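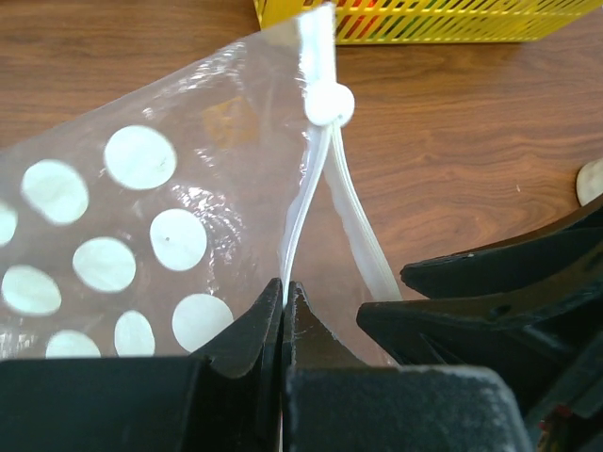

Slide 1. Dotted zip-top bag with a slider, on the table.

Speaker notes: Small bags, small parts. Talk given by Valter Holmgren, 12 January 2018.

Start without the introduction. Leave the slide up while people sit down, then ask who has a drawer at home full of bags like it. Wait for hands.

The talk is about what we put loose things in once they have left their original box. Screws, buttons, charging leads, game pieces, spare fuses. I got interested in it when I had to clear the stockroom at Furkero in July. We had 694 small items with no packaging and no label, and I had to find a home for every one of them. I used clear bags for nearly all of it and I would do the same again, with some changes that I will come to.

Point at the slide. The plastic is clear, so you can see the grain of the wood through it, a little hazy where the film is wrinkled. That haze matters less than people think. You can still tell a washer from a nut. What gets in the way is the printing. The white dots on the bag are large, and a small part can sit behind one and be missed. For a toothbrush or a pair of socks I like the dots. For parts I would buy plain.

Pause here for the plain bag. Pass it to the front row and ask for it back at the end.

Next point, the closure. Along the right you can see the zip, and near the top of it the round white slider. I prefer a slider to a press seal for anything opened more than once a week. With a press seal people pinch the middle, think it is shut, and leave a gap at the corner. With a slider you can see from where it is sitting how far along the zip it has gone. Older people at the Wirilar workshop found it easier to grip as well. The drawback is cost, and sliders can come off the end if you pull hard. Keep the ones that come off. They will usually go back on with a bit of patience.

Demonstrate: open, close, open again. Hold it near the microphone if there is one, as the sound carries well.

Then filling. Lay the bag flat, put the items in, push the air out with the side of your hand from the bottom up, and close it last. Do not fill past two thirds. A full bag will not lie flat in a basket and it will not stand up in one either. If the contents have sharp ends, wrap them in paper first.

Labels. I have tried three ways.

Marker straight on the film. Quick, but it rubs off the crinkled areas first, and those are the areas you handle.

Sticker on the outside. Fine until you want to use the bag again.

Slip of card inside, facing out. Slower, and the one I have stayed with. Write the name of the thing, where it came from, and the date it went in. At Vinduvton they add a shelf number, which is worth doing if you have more than one shelf.

If time is short, skip the next part.

Buying. At Furkero we ordered 1,000 in one size to get a better price. That was a mistake. The size was right for leads and wrong for everything else, and we ended up with three buttons rattling round in a bag meant for a jumper. Buy a small pack of each size, see which runs out, then order more of that one. We came out with 98 bags in regular use, and the rest are still in the carton.

Reuse. Turn the bag inside out, wash it in warm water with a drop of washing-up liquid, and dry it over a wooden spoon. Keep the zip open until it is dry. Do not reuse a bag for food if it has held metal parts or anything oily.

Questions I usually get:

Why not jars? Jars are good on a fixed shelf. They are heavy in a drawer.

Why not cloth bags? You have to open them to look.

Where do the bags go once filled? Upright in a shallow basket, like cards in a file, with the labels facing forward. Suksawat sell baskets of a good depth, but any will do if you can get your hand down the side.

Collect the plain bag from the front row. Switch off the projector and leave the sample pack on the table by the door.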